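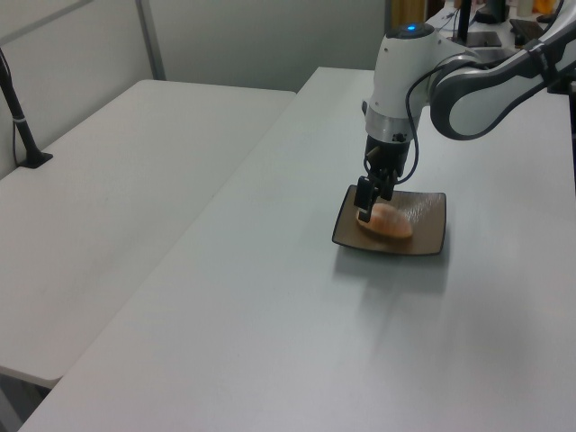
Small square plate, dark brown, on the white table

Ticket 759 – on-call hours missing for contract doctors
Opened by: Eyvindur Juhl, medical staffing, Akmont
Product: Fastico rostering
Status: Closed

Hi all, me again, sorry! I've got a bunch of junior doctors on fixed contracts whose on-call hours aren't making it from the roster to the payroll export. The shifts are there in Fastico, they're green, they're approved, everything looks lovely. Then I run the export and the on-call column is blank for 28 of them. The permanent staff come through fine. One of the residents showed me her payslip and she's out two full nights, so I'd really like to get this sorted before the next pay run.

What I've tried so far: logged out and back in, ran the export again, ran it in a different browser, un-approved one shift and approved it again (that one did come through, weirdly, but with the wrong rate).

Update, Eyvindur
Ľudovít Brabec from support called me back and we went through it together. He had me open one doctor's profile and look at the contract tab. End date: December. Fine. Then he asked me to click on "pay group" and it was empty! I checked three more from my list and they were all empty too. I never touched that field, I didn't even know it was there.

Reply, Ľudovít
Thanks for being so patient on the phone (and sorry about the line, Giltel was dropping me every few minutes). I can see what happened. When these contracts were renewed, the renewal made a new contract record and didn't copy the pay group over. No pay group means no on-call rate, and the export leaves the cell blank when it should be throwing an error. Please don't re-approve any more shifts for now – it picks up the default rate, and then we have to undo it by hand.

I've put a fix script on your test site. Could you run the export there and compare a few names?

Update, Eyvindur
Ran it on test. All 28 have hours now, and the resident's two nights are there at the right rate. The one shift I messed with is still wrong. I also got a warning that says "row limit 1000", is that anything to worry about?

Reply, Ľudovít
Nope, you can ignore the warning, your export is well under that. I corrected the odd shift myself and ran the script on live at lunch, 2020-04-26. The back pay should go out as its own line on the next payslip.

Update, Eyvindur
Checked on live and it all matches my list. I've emailed the doctors to tell them what to look for. Could you please make that blank cell an error, though? I'd much rather get yelled at by the software than find out from a tired resident. Happy to close this one.

Reply, Ľudovít
Logged as a change request and linked here. Closing.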